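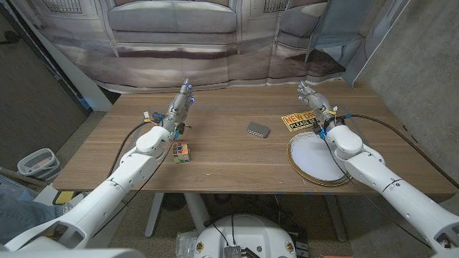
Lockyer head coach sets out plans for the second half of the season

The Lockyer women's basketball program reached the mid-season break with 10 wins from 19 games, a record that leaves it in contention for finals but behind Nastum on the ladder. The head coach met with the club's communications office on Saturday, before the team's return to training, to discuss the first half of the season and the matters that require attention.

The coach described the results to date as fair. "We have defended well at home and less well on the road," the coach said. "The two overtime losses in April were both games in which we led at three-quarter time. I do not regard them as bad luck. We stopped moving the ball."

Asked whether the defeat at Nastum had prompted a review of the starting five, the coach confirmed that changes had been considered and set aside. The present group will start when play resumes, although minutes off the bench will be distributed more evenly.

"Our second unit gave us energy in the early rounds and I was slow to use it after that," the coach said. "The responsibility for that is mine."
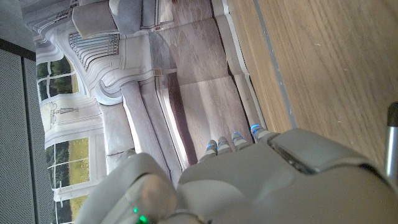 Rebounding and the centre position

Lockyer has played without its first-choice centre since the sixth round. The club has not set a date for her return, and the coach declined to offer one.

"The medical staff will tell me when she is available, and until then I plan without her," the coach said. "We are asking our forwards to box out against taller opponents every week. They have done it willingly, but it costs us at the other end of the floor."

The coach added that recruitment during the break remained possible. Any signing would need to fit the program's defensive structure — a requirement that has ruled out several players already.

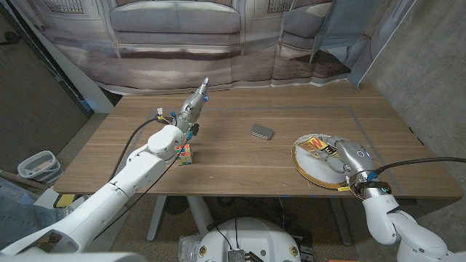
A robotic arm reaches across a wooden table marked with thin grey tape.

Home games will continue at the Mastari Centre, where seating was expanded to 1000 before the opening round. Attendance for the most recent fixture was 700, and the coach acknowledged the effect of the crowd on younger members of the squad.

"Some of them had played only in school gymnasiums," the coach said. "They have learned to communicate with their hands and eyes, as the bench cannot always be heard." 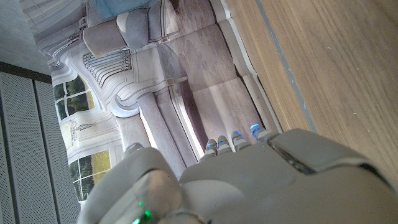 Small blue lights near the fingertips of a robotic hand.

The club's junior pathway, supported by Drivura, has supplied two members of the current roster. Both are expected to remain with the senior squad for the rest of the season and to train with the under-18 side when the schedule allows.

Lockyer resumes play at home against Nastum. Tip-off is at 7 pm, and doors open one hour earlier.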